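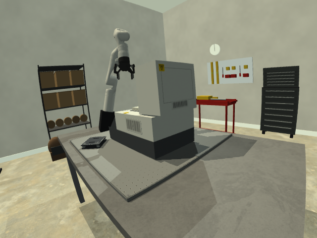
*The white machine on its grey table.*

# Your moggy doesn't need a family tree

Another week, another friend telling me her rescue cat is "part Siberian". She'd sent a swab off to Drutier, waited three weeks, and back came a lovely coloured chart with a percentage on it. She was thrilled! I was pleased for her, sort of, and then I went home and grumbled at my own cat for an hour. 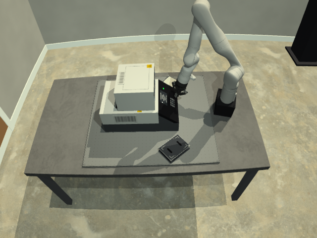
**Lempi Heinonen**
*Columnist and cat sitter*

I should own up before I go any further. I've done one of these tests myself. Bolon is a big stripy lad with a torn ear who came from the Hultden shelter one November, and his results said he was 92 per cent "mixed domestic". I paid the best part of 200 quid (the deluxe package, don't ask) to learn that my cat is a cat.

My gripe is with what people do once they've got the chart. My friend now says he's chatty "because of the Siberian", and that he won't sit on laps for the same reason. He's a cat who lived behind a chip shop for a year! Maybe he just doesn't fancy laps. Most cats never had anything to do with a pedigree breed in the first place, so being told yours looks a bit like one on paper says very little about who you're sharing the sofa with.

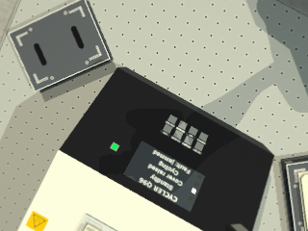

## Where I'd spend the money

I'm softer on the health side. If you breed cats, or you've bought a kitten from a line with known kidney or heart trouble, then a proper test arranged through your vet is money well spent and I'd never talk you out of it. My own vet, Mac an tSaoi, is all for them in those cases. She's a lot less keen when someone turns up on a Thursday evening with a printout about coat colour and a worried face.

For an ordinary moggy I'd put the cash towards a dental check, or a decent pet insurance policy, or one of those tall scratching posts that doesn't wobble (they do exist, keep looking). Your shelter would be glad of it too.
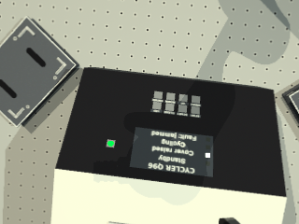 *A benchtop thermal cycler, seen from above.*

And if you're dying of curiosity, go on, get the test. Stick the chart on the fridge. Just please don't tell me he's aloof because of his great-grandmother. Bolon's chart is in a drawer somewhere, under the worming tablets.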